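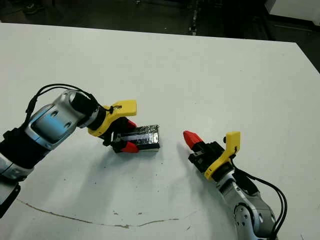

The Plamwood bench, Ditville, with both arms at the foil-wrapped block.

Plamwood is a two-armed robot built and kept at the Chantharasri shared workshop in Ditville. It handles small boxy objects on a white table, slowly, and has been described by its own builders as the most expensive way in town to move something ten centimetres. The name covers the arms, the table and the software that joins them, and is also used by members for the corner of the workshop where all of this lives.

Background

The project was started by Nuala Foley, a retired instrument fitter, and Hawi Ejigu, who had come to the workshop to repair a bread maker and was talked into staying. Their first plan was a single arm that could sort drill bits. It was dropped when Foley pointed out that the drill bits were already sorted. A second arm was added the following December, on the theory that most jobs worth doing at a bench need one hand to hold and another to interfere.

Money came from a members' levy and the sale of a lathe, for a total of $3,279. The ledger entry for the lathe reads "regrettable".

Construction

The arms have silvery, jointed links and face each other over the table. Each ends in a black two-fingered gripper with a yellow mount and red fingertips. Cabling runs on the outside. A tidier internal route was tried on the left arm and abandoned after the wire had to be replaced for the second time, and visitors who ask about it are generally shown the ledger as well.

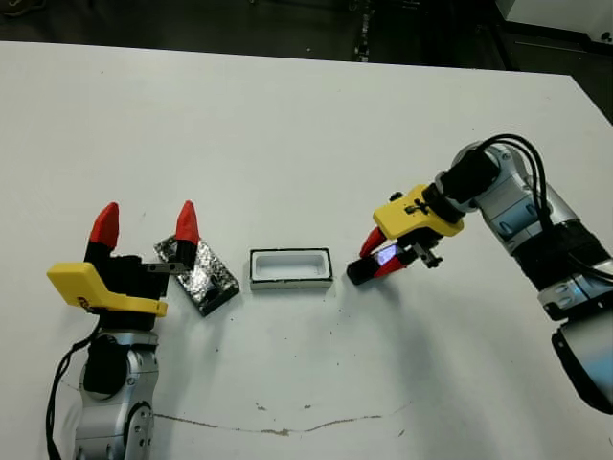

Ejigu wrote the control software over one winter and rewrote it over the next. Either arm can be run alone, and a shared setting keeps the two from trying to occupy the same bit of air. This setting was added after an incident the logbook calls "the handshake". It cost 2 fingertips and a mug.

The table was bought second-hand from a dental clinic in Postcombe. It is matte white and has a thin brownish line wandering over its lower part, which members use as a landmark when giving directions. A motion to have the top resurfaced has been put forward at four annual meetings, and has lost at each of them to the question of the kettle.

Use

The usual exercise involves a foil-wrapped block and a small white tray. One gripper attends to the block while the other attends to the tray, and the operator attends to the stop button. The foil was Foley's idea. She wanted a surface that would glint and crinkle and generally be a nuisance to the vision software, and by all accounts she got one.

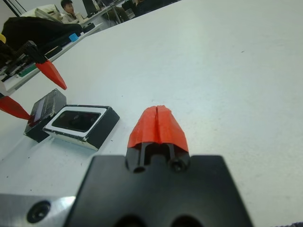
Ratree Paisan
Contributing editor, workshops and makers

Sessions are open to members on Sunday afternoons, and the bench shares the room with everybody else's unfinished business. Newer members begin by closing a gripper on nothing at all, an exercise with a good success rate. They move on to setting objects against one another and then pulling them apart again, for which the rate is lower and has not been published.

Nantana Jitpraphai runs the training and wrote the manual, a stapled booklet whose longest chapter is headed "Before You Touch Anything". Its advice on fingertips is often quoted around the workshop: check them, check them again, and don't lend them to the model railway people. A revised edition was issued on Sun 7 April with the same advice in larger type.

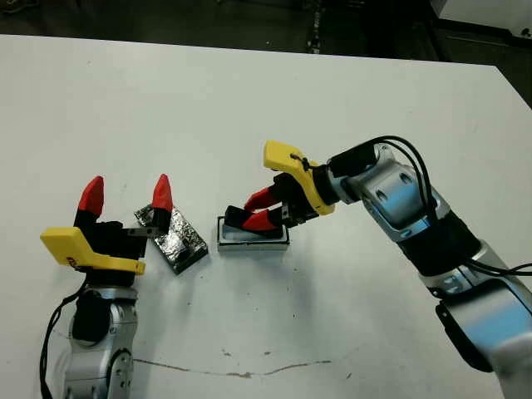 Pressing down is considered harder than picking up. An arm that closes on thin air has merely wasted a minute, whereas one that goes on descending after it has met the table makes a noise people remember. Jitpraphai's limit on downward force was chosen by trial, and the trials are recorded in the logbook under "furniture".

Reception

Opinion within the workshop is divided. Carla Awwad, who keeps the tool library, has written in the newsletter that the robot takes up the best-lit corner of the building and has yet to make anybody a shelf. Foley's reply, in the next issue, conceded the shelf but defended the corner. The correspondence ran to 800 words before it was moved to the noticeboard — where it continued, in pen.

A proposal to teach the arms to make tea was withdrawn by Ejigu before it reached a vote. The drill bits are still sorted by hand.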